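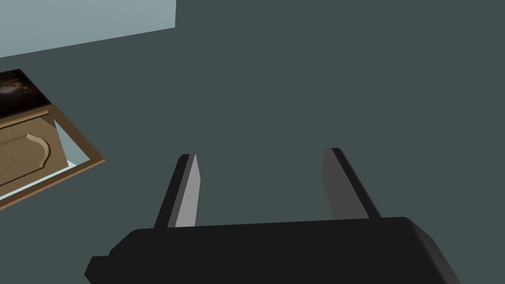 Dana Orkis, finish bench lead, Coletti Cabinets

Last updated 31 July 2024

Long one today. Writing this in the truck before I drive home or it won't get written.

Simulation all morning. The Dobos people want every reach done on screen before anything moves on our floor, so I spent four hours in a chair. Me. My back hurts worse than it does after a day of sanding, explain that. Fingers open, pointed out over bare gray floor, cabinet off to the left. Looks like one of our older style doors, raised panel with the curve in the molding, and a dark glossy top on it. Tan wood. Nicer grain than I expected from a computer. Couldn't stop looking at the gap along the side of the door. Would've sent that back. Old habits.

My job in there is to say where a hand would go. That's the whole job at the moment. Not on the curve. Not on the top edge if it's been finished that day. Pads flat, don't drag. I've never had to say any of it out loud before. New people at the bench just stood next to me and I moved their hands. Now I'm typing it in boxes. One box wanted "approach direction" and I wrote "from the side, like a person" and it turned red.

Ran the reach 16 times before lunch. 5 were ones I'd sign off on. The rest, either too high or it came in at an angle that would mark the stile. On screen nothing gets marked, it just sort of passes through or stops dead. Kept wincing anyway.

Lunch with the bench, first time since the start of the month. Bit awkward. Somebody asked if I was still finish or if I was office now. Said finish. Then had to go back upstairs. They're down to two on the second shift and people have opinions about that, and I get it, I had the same ones in the spring. The line from the front is no one loses hours. What I see is no one's been replaced either, when they leave. Eleven of us when I made lead. Didn't say that at the table. Should of maybe.

Also the lifting. Want to be fair here. The tall pantry units are murder and everybody over forty in that room has a shoulder. If the thing takes the lifting and the turning I will shake it by the finger. It's the other stuff, door hanging, the last wipe down, checking the reveal with your thumb. That's on the phase 2 list. Saw it by accident, on the shared screen, between two other tabs. Asked. Got told it's "only a list."

Afternoon was the Esta training. That's the schedule software, seperate thing, same budget. It sends your breaks to your phone. Mine buzzed at 2 in the middle of the man talking about it. Everyone laughed, him too. But then I took the break, and walked down to the bench and stood there, and it was quiet, radio off, because with the new schedule nobody is on the same break anymore. Used to be all of us out by the dock door at once. Didn't think I'd miss that, half of it was complaining about lunch.

Wrote to the front about it, short. Asked can we keep one break together. No answer yet.

Things for tomorrow
- move the start point back, fingers too near the cabinet for my liking
- ask what happens with inset doors, we do a lot of those
- ask who's doing phase 2, and when, and in writing
- gloves, size M, we're out again
- call about Mom's prescription BEFORE shift

Pay thing: still on the lead rate, no change for the screen work. They said it'd be looked at in July and well, that's July gone.

Hands are clean. Weird to come home with clean hands. No dust in the truck either. Stopping for milk.

We use cookies to remember your settings and count visits. Accept / Manage choices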